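From: Citlali Villaseñor
To: risanwood-layout
Subject: Re: [layout] Grid spacing for the Skemholm floor survey

Shota,

Replies are inline below your text. Short version: keep the squares, drop the string lines, and number from the north wall. Tape grid:
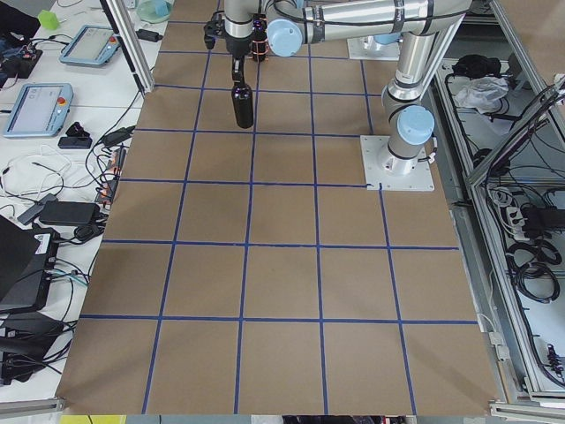
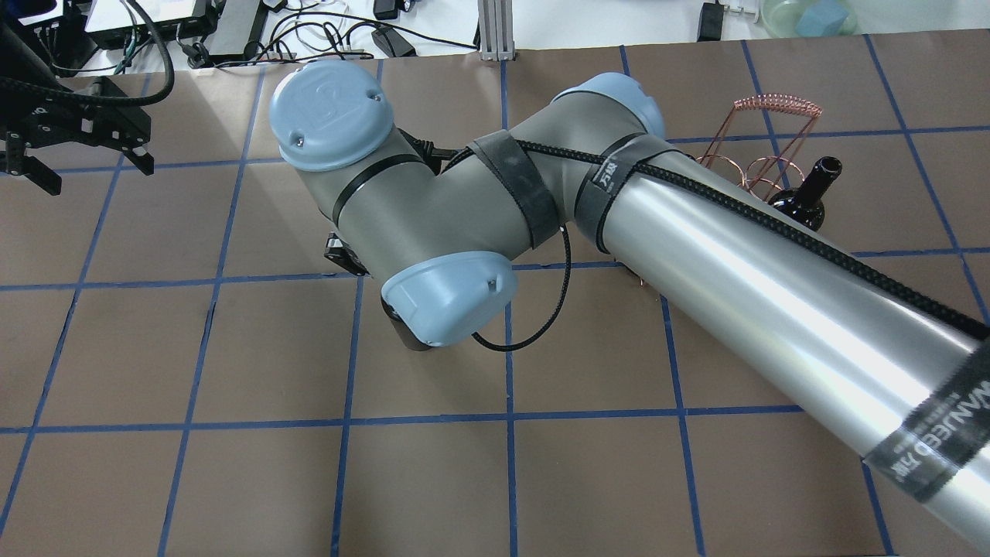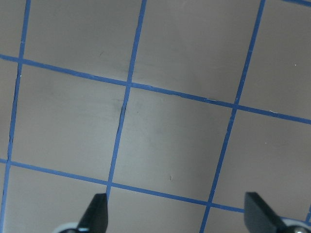
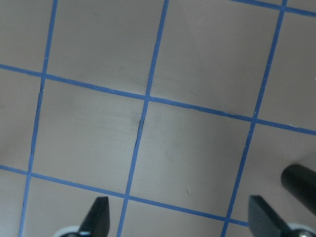 Blue tape grid, four views.

Shota Oda wrote:
> The Avmont drawings give the hall floor as 2,331 cm along the
> north wall. I get 2,313 with the steel tape. Before I mark
> anything, which figure do we lay out from?

Yours. I think two digits were swapped when the sheet was redrawn. The older Agbenyega print has 2,313, and it agrees with the door positions. Please write the correction on the drawing and initial it.

> At 250 cm spacing that leaves a short strip at one end. Do I
> split it between both ends or put it all on one side?

One side, at the east wall. Nine full bays come to 2,250, leaving 63 cm. If you split it, every level reading has to be shifted before it can be set against the August survey, which started flush at the west wall.

> Width is 1,178, both sources agree. String or tape for the
> lines?

Tape. String sags over that width and gets kicked. Snap a chalk line first, lay the tape with its south edge on the chalk, and press it down from the middle outward. Don't stretch it off the roll, or it will creep back overnight and the crossings will move. Take all readings at the south-west corner of each crossing and skip the center of the tape, whose edges are never clean enough to halve by eye.

> Check for square?

Both diagonals of the full bays, then 3-4-5 at the west corners. I would accept 5 mm on the diagonals. Past that, re-snap the cross lines and leave the long ones alone.

The level is still set to feet. The menu is under Units, second page.

Citlali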